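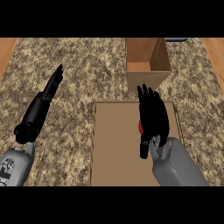

1/ Recogida de ejemplos en simulación, tanda de agosto
Abro hilo con lo que llevamos hecho en Sasorden este mes. Va de demostraciones teleoperadas con dos brazos, todas en simulador. Iré poniendo números, errores y lo que hemos cambiado en el protocolo. Es largo y bastante de cocina interna.

2/ La tarea
Encimera de granito, una caja de cartón abierta al fondo y una bandeja plana de cartón delante. El operador lleva los dos brazos y tiene que dejar las piezas dentro de la caja. La caja cambia un poco de sitio entre un episodio y otro. La bandeja también, aunque menos.

3/ Cuántos llevamos
956 episodios grabados a 29 de agosto de 2023. No todos sirven. Se graba todo, incluso lo que sale mal, y el descarte se hace después, con criterios escritos. Antes descartaba el propio operador sobre la marcha y cada uno tenía su manga ancha.

4/ Por qué manos y no pinzas
Nos lo preguntaron en el hilo anterior. Con pinza de dos dedos esta tarea sale antes y con menos fallos. Queremos datos de manos con varios dedos porque la siguiente tarea de la lista es doblar solapas, y ahí la pinza se nos quedaba corta en las pruebas. Si solo os interesa coger y soltar, usad pinza y ahorraos el disgusto.

5/ Punto de vista
La política ve lo que se ve desde arriba, entre los dos antebrazos. El operador ve lo mismo. En julio le dejábamos una segunda vista libre para que pudiera asomarse a la caja, y grabamos una remesa entera así. Las demostraciones quedaban muy limpias y luego el modelo no las reproducía, lógico: el operador decidía con información que el modelo no tenía.
Esa remesa está apartada. No la hemos borrado pero tampoco entra en el entrenamiento.

6/ Franjas negras
La imagen se guarda con una franja negra arriba y otra abajo para llegar al formato cuadrado de entrada. Probamos a recortar por los lados y perdíamos parte de los antebrazos. Probamos a estirar y las proporciones de la caja se deformaban. Se queda con franjas. Si cargáis los datos con vuestro propio código, ojo con las normalizaciones que calculan la media sobre la imagen completa, el negro la arrastra.

7/ Tapado con el propio brazo
El problema más frecuente de la tanda. El antebrazo derecho entra por abajo y se come un trozo de la bandeja. Si la pieza está justo ahí, en imagen no existe.
Lo que hacemos: el operador retira el brazo antes de empezar la aproximación y espera un momento quieto. Así hay al menos unos fotogramas con la bandeja despejada. Alarga el episodio, pero los que lo llevan entrenan mejor.

8/ El brazo que no trabaja
Durante un tramo largo del episodio hay una mano que no hace nada. Al principio cada operador la dejaba donde le pillaba. El modelo aprendió ese desorden y movía la mano parada sin motivo, a veces hasta chocar con la otra.
Ahora hay norma: la mano que espera se queda en el aire sobre la encimera, a un lado de la bandeja, con los dedos cerrados. No se apoya.

9/ Operadores
El protocolo está escrito para que dos personas distintas hagan lo mismo sin hablar entre ellas. Todavía no lo conseguimos del todo. Se nota sobre todo en la velocidad de bajada: hay quien baja de golpe y corrige, y hay quien baja despacio desde el principio. De momento dejamos los dos estilos y guardamos el identificador de sesión por si hay que separarlos.

10/ Sesiones
Turnos de 39 minutos de grabación y descanso. El número es raro, viene de que la licencia del guante que usábamos al principio se desconectaba a los cuarenta. Cambiamos de guante y nos quedamos con el turno. A partir de ahí los episodios se alargan y aumentan los agarres fallidos, así que tampoco hay prisa por subirlo.

11/ Etiquetado
Lo hacemos con Memov, nuestra herramienta interna. Cada episodio lleva tres marcas de tiempo: primer contacto, pieza levantada, pieza soltada. Más un campo de resultado con éxito, fallo o dudoso.
Dudoso es cuando la pieza queda apoyada en el borde. Antes lo contábamos como éxito y se notaba en el modelo, que soltaba pronto.

12/ Doble etiqueta
Una parte de los episodios la etiquetan dos personas. En levantada y soltada coinciden casi siempre. En primer contacto no, porque desde arriba los dedos tapan justo el punto donde tocan. Estamos mirando si sacar esa marca directamente de las fuerzas del simulador y dejar lo manual para lo demás. Seguramente sí.

13/ Variación de escena
Cambiamos posición de la caja, giro, luz y textura de la encimera. El granito nos da más guerra que la madera lisa. Las motas marrones se parecen en tono al cartón y el detector auxiliar marcaba bordes donde no los había. Lo dejamos a propósito en una parte grande del conjunto.
También hay objetos que no pintan nada en la tarea, en los extremos, medio fuera de imagen. El operador no los toca.

14/ Lo que salió mal
12 episodios con la física rota, la bandeja atravesaba la encimera y volvía a aparecer. El fallo era del tamaño de colisión del reborde. Corregido.
También perdimos una mañana entera por grabar con las acciones desfasadas un paso respecto a la imagen. Eso no se ve mirando el vídeo. Lo encontramos al reproducir las acciones desde el estado inicial y ver que la mano no llegaba al sitio.

15/ Comprobación nueva
A raíz de lo anterior, al cerrar cada sesión se reproducen 2 episodios al azar desde cero. Si el estado final no coincide con el grabado, la sesión se queda en cuarentena hasta mirarla. Cuesta poco. Si estáis montando algo parecido, ponedlo desde el primer día.

16/ Primer entrenamiento
Con lo que hay, el modelo se acerca bien a la caja y coloca la muñeca de forma razonable. Donde falla es en el cierre de los dedos: cierra a destiempo cuando la caja está más girada de lo habitual. Hay pocas demostraciones con esos giros, así que la próxima tanda va cargada ahí. No doy porcentajes hasta repetir la evaluación con semillas distintas.

17/ Paso al robot real
Las pruebas físicas serán en el taller de Eskola, con la misma disposición de caja y bandeja. La encimera de allí es de otro color. No vamos a retocar la simulación para que coincida, queremos ver cuánto aguanta. Fecha sin cerrar.

18/ Publicación
El conjunto saldrá con el nombre de Trududard. Irá con los episodios fallidos incluidos y marcados, las etiquetas de Memov y el protocolo de operador en texto. La remesa de julio con doble vista, si sale, saldrá aparte y con aviso.

19/ Pendiente
Decidir lo del primer contacto. Regrabar giros grandes. Revisar los dudosos antiguos que siguen marcados como éxito. Escribir el lector de datos para que quite las franjas si se le pide.

20/ Si alguien ha grabado con manos de varios dedos y tiene una forma decente de medir la calidad de un agarre sin mirar episodio por episodio, que responda por aquí. Nosotros usamos el tiempo entre contacto y levantada y se queda corto.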